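Gripper Comparison Operators (part-time, fixed term)
Litar Robotics Lab
Posted 2025-11-11

Litar is hiring operators for a comparison of hand-held grippers. We have 3 jaw designs to test against each other: the Drolatine, the Prisar, and a modified Prisar with softer pads. The results will decide which jaws we put on our two-arm system next year. The work starts in December and runs for nine weeks.

You do not need a background in robotics. Most of our current operators came from warehouse, kitchen, or sewing jobs. We care more about steady hands and patience than about a degree.

What you will do

You will work at a table with a gripper in each hand and carry out short household and office tasks. A task sheet tells you what to pick up, where to put it, and which hand to use. Each task is repeated with every jaw design. After each set you fill in a short form about grip, reach, and how tired your hands are.

The full list has 159 tasks. They are grouped by object: cloth, cords and plugs, phones and other flat items, containers, and small hardware. Cloth and cords take the longest to learn. Expect to drop things in the first week. Drops are logged like any other result, so please do not hide them or redo a task without marking it.

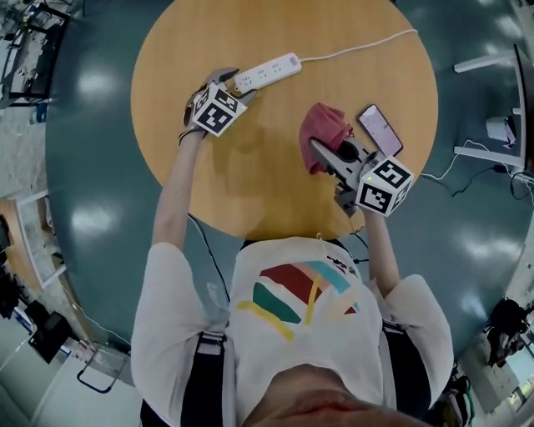 Shifts are four hours with a break at the halfway point. You can stop at any time if your wrists or shoulders hurt. The gear is worn on shoulder straps, and we adjust the fit at the start of every shift. Some tasks are done standing and leaning over the table, so tell us ahead of time if that is a problem for your back.

The marker cubes on the grippers have to stay clean and firmly attached. Operators check them before each set and report any that are loose or scratched. We will show you how to run the tracking check and how to restart a set if tracking is lost.

What we need from you

You must be 18 or older and able to use both hands for repeated gripping. You should be comfortable following written instructions in English. We ask for at least 2 shifts a week for the whole period, because switching operators partway through makes the jaw results hard to compare. Glasses and contact lenses are fine. Left-handed applicants are welcome, and we would like more of them.

Pay and location

Pay is $24 an hour, including training time and the fitting session. Parking is free behind the Nechyporuk building, where the lab is on the ground floor. The bus stops across the street. Hours are flexible between 8 a.m. and 8 p.m.

Recordings cover the table, your hands and arms, and sometimes your clothing or part of your face. You will be asked to sign a consent form before your first shift. Please read it before you come in. We can send a copy on request.

How to apply

Fill out the form on the Litar careers page and choose "Gripper comparison." Include your weekly availability and your dominant hand. No cover letter is needed. We reply within 72 hours and invite suitable applicants to a paid one-hour tryout with the Prisar jaws. Applications stay open until all shifts are filled.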